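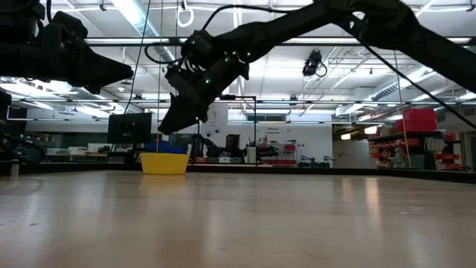
Mesfin Negash wrote to us that he put up 107 yard signs in May and lost more than half of them in one windy night, and he wants to know how other people keep theirs standing until the vote.

Home | Kitchen | Workshop | Garden | Ask Us

Last updated: 15 September 2020

Thank you for the letter, Mesfin. I have helped with signs for two city council races and one school board race, so I can share what worked in my garage and on my street.

Push the wire stake in before you put the sign on it. If you push on the sign, the plastic bends and it will never stand straight again. In hard soil, make the holes first with a long screwdriver and a hammer. Water the place the evening before, it goes much easier.

Turn the sign so its thin side meets the usual wind. Drivers must still be able to read it, so sometimes you have to accept an angle in the middle.

For the big signs I use wooden posts, and I set them as deep as my forearm. Screws with wide washers hold better than nails. Nails pull through the plastic after a few days.

Two zip ties at the top of each stake will stop the sign from sliding up. Cut the tails short and turn them to the back, they are sharp.

Bontu Habte adds that old signs should be washed with dish soap and cool water, then dried standing up. She stores 20 in one flat box under the bed. Do not use paint thinner for cleaning, it takes the letters off.

Please ask the owner before you put anything on a lawn, and check with your city how near to the road you may go. Our rule was different on each side of the same street.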